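Print this story E-mail this story

Lirkden clothing swap moves to bigger hall, adds table for watches and small stuff

LIRKDEN - The twice-a-year coat and clothing swap is moving out of the library basement and into the Malinowski building on the Plillport road, organizers said this week. More floor, more racks, a ramp at the side door. Doors open at 9 a.m. and the swap runs til 2.

New this time is a table for accessories. Watches, belts, scarves, gloves in pairs. Jewelry is still a no, after the mix-up with the ring last spring.

Drop-off starts the evening before, 5 to 8 p.m., side door only. People coming from Wastthorpe can leave bags at the feed store there and they'll be driven over in one load.

Urszula Bielecka, who has run the swap since it was a rack in her garage, is asking for fewer bags and better ones. Last fall the swap took in 600 pieces and a good part of it came in trash bags tied so tight they had to be cut open. Coats came out creased like road maps. Two of them had gum in the pockets.

Her advice is to sort on the bed the night before. Lay it all out where you can see it. Jackets to one side, rolled or folded the long way. Small things in the middle. Check every pocket, then check the inside one. Zippers up.

"If it's on the bed you have to deal with it before you go to sleep," Bielecka said. "If it's on the floor it lives there til May."

For watches she wants a box if there is one, any box, with the watch in it and the strap not bent backward. A dead battery is fine, just say so on a slip of paper. Cracked faces go in the parts bin, which a couple of people in town pick through for repairs.

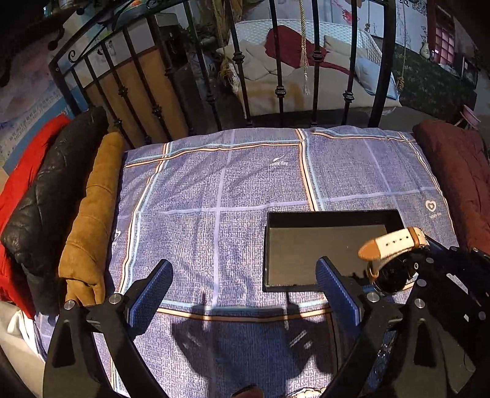 Darcy Lachance would rather see the watches kept off the swap floor altogether, and told the paper so by phone. Small things walk away, Lachance said, and a person who brings a good watch ought to go home with something worth the same. A sign-out sheet would help. So would a table up front near the door and not back by the boots.

Bielecka said the sign-out sheet is a good idea and there will be one. The table stays in back, near an outlet, so there's a lamp for anybody who wants to look at a strap up close.

Swap rules are otherwise the same as last time. One ticket per piece brought in, limit 30 tickets a household. Winter coats count double. Puffer jackets should be clean and dry and not leaking feathers. Suede and leather are welcome but get hung on there own rack, away from the wet umbrellas. Kids coats are free, no ticket needed. No pillows, no bedspreads, no curtains, the racks can't hold them.

Leftovers at closing go to the coat closet at the Wastthorpe school, which sent over a list of what it's short on: mens large, boys 10 to 12, anything with a hood. Last fall the school took 34 coats. Hangers are needed too, the plain kind. Wire ones bend under the heavier coats and will be turned down at the door.

Parking is behind the building. The front spaces belong to the dentist and they do tow. If it rains the line will form inside, along the hallway, so please leave strollers by the coat hooks.

Tables still need people for the last hour and for cleanup. Sign up on the sheet at the library desk or just show up around noon and ask for Urszula.

Print this story E-mail this story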